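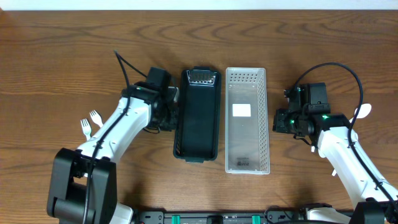

Perforated basket, dark, empty, on the wood table.

Notebook, September, dental materials bench

Started 8:40. Continuing the alginate storage series. Question is still how long a poured impression can wait before the arch width drifts out of tolerance. Using the Furken master model, upper arch, both molar reference pins in place. Pin on the left side has a slight burr – stoned it flat and re-zeroed the caliper before reading anything.

Mixed Sirar regular set at the package ratio, distilled water from the Ene unit. Two impressions per storage condition, four conditions:
sealed bag with damp towel
sealed bag, no towel
humidor
open bench

Open bench set was poured at 44 minutes. Cross-arch reading came out short on both casts. The damp towel casts read close to the master, but one has a bubble at the right pin and I don't trust that number. Marked it in the sheet, not dropped.

Stone was Prilberg type IV, vacuum mixed. New bag, so lot number goes in the log before anyone compares with the August casts. Expansion figure on the new lot has not been checked.

Humidor lid seal is worn at the hinge side. Ordered a replacement gasket; until it arrives treat humidor readings as provisional.

To do: repeat the bubble cast, run an expansion bar on the new stone, move caliper checks to before lunch. Trays are soaking – scrub and dry before the next mix.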